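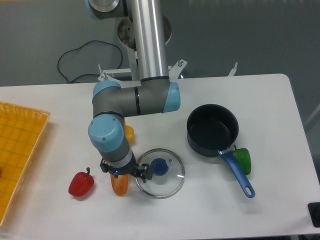 Šimko

Mon 31 July

The channel buoys at Altton have been moved. If you keep a boat above the old coal wharf you probably got the same letter I did, and if you're like me you put it on the fridge and didn't read the second page until you needed it.

I read the second page on Saturday morning before taking the boat down to Kurnness and back. The short version is that the two green buoys below the bend are now farther out toward the middle. The bar on the inside of the bend has grown over the last few winters, and the old line took you right across the end of it at low water. I draw very little, so I never touched, but I have watched the depth reading drop there and not liked it.

Going down was easy. I left an hour after high water and had the ebb with me. The new position of the first green looks wrong when you come around the bend, because your eye wants to go where the buoy used to be. I slowed down and stayed well over. After the second one it all looks normal again as far as the mouth.
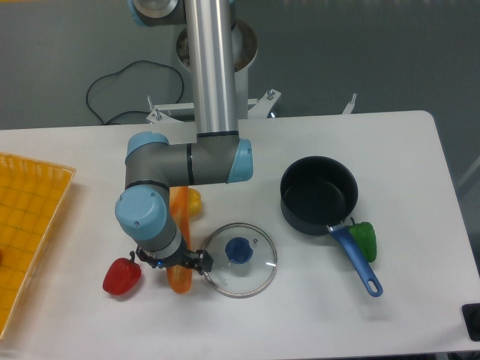
## Meeting the Iridska

The Iridska was coming up as I was going down. She is 80 meters long and carries grain to the elevator, and she needs most of the deep water to make the turn. I heard her call on the radio before I saw her, so I pulled out of the channel on the far side and waited with the engine in neutral.

She took the bend slower than she used to. With the greens moved out, she has less room to swing her stern. I don't know if the pilots like the change. From where I sat she had enough water on both sides, but I wouldn't want to be in a kayak in there with her, and two kayaks went through right behind her.

Her wash was smaller than I expected. The mud on the Kurnness side sucked down a bit and came back, and then I got going again. 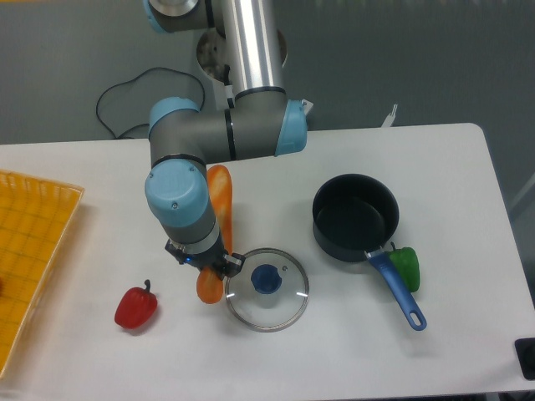

## Marking up the chart

My paper chart is from before the change. I corrected it Sunday evening at the kitchen table. Cross out the old symbol in ink, draw the new one, write the notice number in the bottom left corner. I use a fine pen and a plastic ruler.

The plotter is a different matter. Mine still shows the greens in their old places, and the next update for it isn't out until October. I put in waypoints by hand for both. They sit on the screen next to the wrong symbols and it looks messy.

The letter also says a survey boat will be back to measure the bar again in the fall, and that the buoys may be shifted once more after that. I left room on the chart.

One other item from page two: the speed limit now starts 1000 meters below the bend. The sign on the bank hasn't been moved yet, so go by the letter.
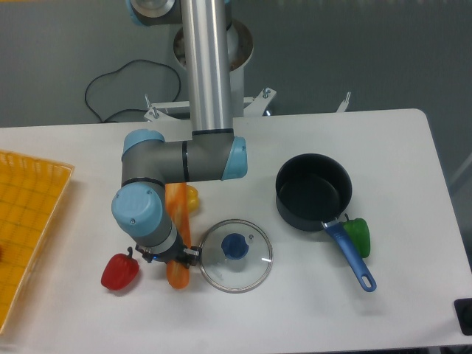
Can you still cut inside the greens at high water?

At the top of a spring tide a shallow boat will float over the bar, but the letter asks everyone to stay in the marked channel, and the old ranges on shore no longer line up with anything useful. I'm going around.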